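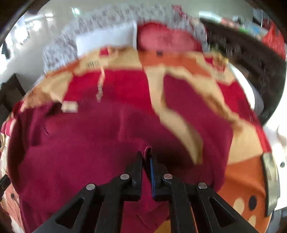 **Pinden Residents' Association**
Minutes of the regular meeting, January
Meeting room, Pinden Library, 7:00 p.m.

The chair called the meeting to order at 7:04 p.m. A quorum was present. The minutes of the previous meeting were approved with one correction: the storm drain on Fatero Lane is on the north side of the street.

## 1. Snow clearing

The secretary reported that the contract with Bodnár had been renewed on last winter's terms. The contractor will clear the shared walkways first and the parking lot second. Several members asked that the steps behind the bus stop be added to the route. The chair will raise this with the contractor and report back.

## 2. Fatero Lane drainage

Water continues to stand at the lower end of the lane after heavy rain. The town engineer's office has acknowledged the association's letter but has given no date for an inspection. Members discussed hiring a private surveyor. A quote of $460 from Jellitz was read aloud.

**Motion:** To accept the Jellitz quote if the town has not scheduled an inspection by the next meeting. Moved and seconded. Carried, 13 in favor, two opposed.

One member asked that the minutes record an objection to paying for work that is the town's responsibility.

## 3. Annual dues

Dues notices went out to 140 households. Some 20 remain unpaid, and a second notice will be mailed with the spring newsletter. A proposal to accept payment online was tabled until the bank's fees are known.

## 4. Playground fence

The gate latch has been replaced. The lower rail on the west side is still loose — the repair was put off on account of frozen ground — and will be dealt with in the spring. The association's insurer has been informed in writing.

## 5. Other business

A member reported that the streetlight at the corner of the library lot has been out for two weeks. The secretary will notify the utility.

The use of the meeting room for the spring rummage sale was approved, subject to the library's usual conditions. Tables must be returned to the storage closet by 5:00 p.m.

The meeting adjourned at 8:22 p.m. The next meeting will be held in the same room at 7:00 p.m.

Respectfully submitted,
Secretary, Pinden Residents' Association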